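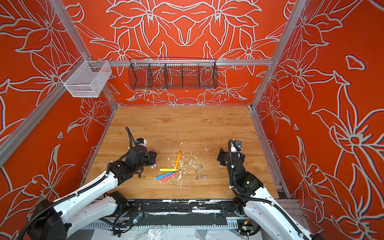 Tipping Comp FAQ

Who runs this thing?
Leen Hakim does the fixtures and the ladder. Virgil Pascu handles complaints, so please be brief and spell his name right.

How do I get points?
One for picking the winner, two more if you get the exact score. You start the season on zero, whatever your brother-in-law says about last year's form carrying over.

When do tips close?
At puck drop of the first game that night. The site clock is the one that counts. Your microwave is not recognised.

I forgot to tip. What happens?
You get the away team in every game. Some people have finished in the top half this way and we'd rather not discuss it.

Does overtime count?
Yes, and so do shootouts. The winner gets one extra goal added to the score, same as in the official result.

Why was the Grirkbridge game worth nothing?
It was called off in the second period when the lights went. Abandoned games are scrapped for everyone, including the 151 of you who had Grirkbridge by four.

Can I change my tips after I've saved them?
As often as you like until they close. The record is held by an entrant called Moldovan, who changed his mind all afternoon and ended up with what he started with.

What was the best score ever?
2720, back when we had bonus rounds. Without them, 2196. Anything over 1000 is respectable.

Can I bet real money here?
No. We print bookmakers' odds beside each game as a guide, but we don't take bets.

When does it finish?
The regular rounds end in April. Playoff tips are a separate entry, and the form goes up once Leen has finished the ladder.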